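4.2 Stapler task

The second task was run on the large table in the shared workshop at Verden, with the two hand-held grippers described in Section 3. Both grippers were built there from printed parts, with the linkage plates bushed in brass and the finger blocks wrapped in rubber pads that we cut and glued by hand. The finger blocks came from a desktop printer and were drilled for the mounting screws afterward. Early pads were cut from thinner sheet and came off under side load, so the present ones are thicker and fold over the edges of the block.

A desk stapler was chosen for this task because it is small, has a hinge, and changes shape when opened. Its lid swings back past the base, and the metal magazine sits between the two on its own pivot. A gripper that closes on the wrong part moves the whole tool instead of the part that was meant to move. The open state was treated as a separate start condition, and the stapler was set down at an angle to the table edge so that neither operator had a straight approach.

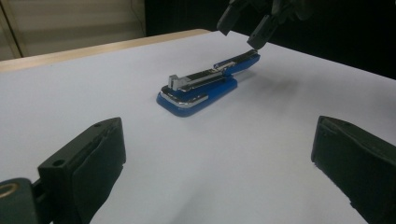
Simadov, commenting on an earlier draft, objected that a stapler on a bare table says little about a stapler on a cluttered bench, and asked whether the pads would hold a glossy lid with any dust on them. We agree with the first point and have limited our claims to a clear surface. On the second, we wiped the pads with a damp cloth between blocks of trials and did not test them dirty. Grecu raised a related concern about pad wear, which is taken up in Section 5.

The procedure was kept simple. One operator held each gripper. The operators agreed on which of them would steady the base and which would work on the lid, and they kept those roles for a full block. A trial ended when the lid was in the requested position and both grippers had let go, or when an operator called it off. We ran 200 trials over August, in blocks of up to 5 minutes with a rest between them. Longer blocks were tried at first and dropped – the trigger spring is stiff, and the operators' hands got tired.

Video from the gripper cameras was logged with Plumix and cut into short clips by hand. After clips with dropped frames were removed, 1639 remained across all tasks. Each clip was given one of three labels for the state of the stapler: open, closed or moving. Clips in which the fingers hid the hinge were labeled from the second gripper's view where that was possible. The closed state was easy to label from most angles, but a lid resting just above the magazine was not, and these clips took up most of the labeling time.

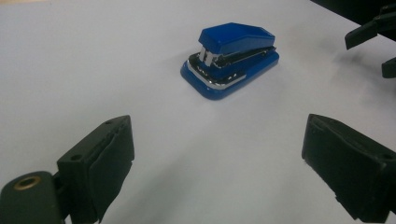

Figure 3. Stapler with the lid down, between the fingers of one gripper and parts of the second.

Most of the called-off trials were lost at the first contact. If the steadying gripper closed too far forward, its fingers blocked the lid, and the operators had to back away and start again – this was more common when the front of the stapler pointed toward the person holding the base. Marking the roles on tape at the table edge did not help much. Moving the steadying grip toward the hinge did, and we used that grip in the tasks that follow.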